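Trodoto Wallbox: Montage und erste Inbetriebnahme

Abschnitt 3: Gerät anschließen und Ladestrom einstellen

Achtung: Der elektrische Anschluss darf nur von einer Elektrofachkraft ausgeführt werden. Vor allen Arbeiten die Zuleitung am Verteiler abschalten, gegen Wiedereinschalten sichern und die Spannungsfreiheit prüfen.

1. Gehäusedeckel abnehmen. Dazu die beiden Schrauben an der Unterseite lösen und den Deckel nach oben abziehen.

2. Zuleitung durch die untere Verschraubung einführen. Die Verschraubung erst festziehen, wenn alle Adern aufgelegt sind.

3. Adern nach dem Klemmenplan im Deckel auflegen. Bei einphasigem Betrieb bleiben L2 und L3 frei.

4. Drehschalter S1 auf den zulässigen Ladestrom stellen. Stellung 3 entspricht 16 A, Stellung 7 entspricht 32 A. Die Absicherung im Verteiler muss zur gewählten Stellung passen.
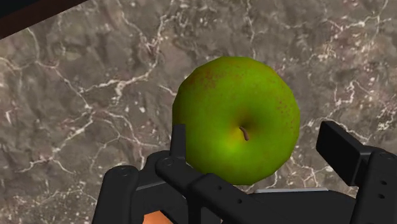
Marion Halliday: Bei mir stand S1 ab Werk auf 3, das Auto lud also nur mit 16 A. Ich habe erst in der Fahrzeug-App gesucht. Vielleicht den Hinweis weiter nach oben setzen.

Hinweis: Die Werkseinstellung ist Stellung 3. Eine Änderung wird erst nach einem Neustart übernommen. Der Ladestrom lässt sich später im Menü verringern, aber nicht über den Wert von S1 hinaus erhöhen.

5. Deckel aufsetzen und verschrauben. Auf den Sitz der Dichtung achten.

6. Zuleitung einschalten. Die Status-LED blinkt während des Selbsttests weiß und leuchtet danach dauerhaft grün. Leuchtet sie rot, siehe Abschnitt 6, Störungen.
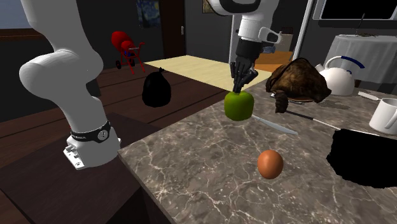 Das Ladekabel ist fest angeschlossen und darf im Betrieb nicht unter Zug stehen. Die Steckerhalterung wird getrennt vom Gehäuse montiert, bei der Ausführung Pagano auf der mitgelieferten Standsäule. Der Untergrund der Säule muss eben und tragfähig sein. Der Fuß wird über einen Flansch mit Schraubenlöchern befestigt, wie ihn auch der weiße Roboterarm unten links am Sockel hat. Alle Bohrungen verwenden und die Schrauben über Kreuz anziehen.

7. Fahrzeug anschließen. Der Stecker muss hörbar einrasten. Ist im Fahrzeug eine Abfahrtszeit hinterlegt, kann der Ladevorgang verzögert beginnen.

8. Ladekarte vor das Lesefeld halten. Für die Freigabe ohne Karte im Menü »Zugang« die Option »Frei« wählen.

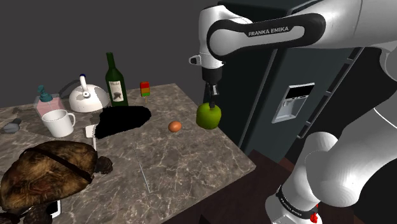 Nach der Freigabe prüft das Gerät die Verbindung zum Fahrzeug und schaltet den Ladestrom zu. Zum Beenden die Karte erneut vorhalten oder den Vorgang am Fahrzeug stoppen. Den Stecker erst abziehen, wenn die Verriegelung gelöst ist.

Vorsicht: Keine Verlängerungskabel und keine Adapter am Ladestecker verwenden. Beschädigte Kabel sofort außer Betrieb nehmen.

Weiter mit Abschnitt 4: Netzwerk einrichten.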